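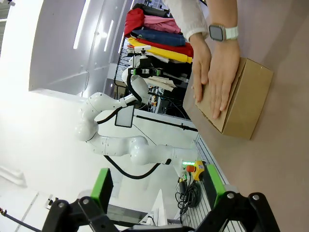
Hands on a closed carton at the Trisow bench, white arm behind.

Wanted: two people who don't believe in our robot

We're a shared workshop with a two-arm build that is supposed to fold laundry and box it up. I have my doubts. Krum Nikolovski, who wrote most of the control code, has fewer. We need outsiders to settle it.

You'd come in for 3 evenings and work across the table from the arms. You hand over shirts, move cartons, and write down every time something goes wrong. Krum's log says 314 good folds. I've read the log, and "good" is doing a lot of work in it. A sleeve hanging out of the box counts as good, apparently. You would use your own judgment, and yours is the one we'd publish.

Pay is $60 an evening. It's dull work and there is a lot of waiting while somebody restarts something. You don't need to code. You do need to be 18, able to stand for a couple of hours, and willing to hit the red stop button without asking permission first. Please don't apply if you want to be told this is the future of housework. I was told that in December and I'm still folding my own towels.

Write to Teodora Karagiannis at the Trisow front desk by Jun 1, 2025. A few lines about the last gadget that let you down will do. No résumés.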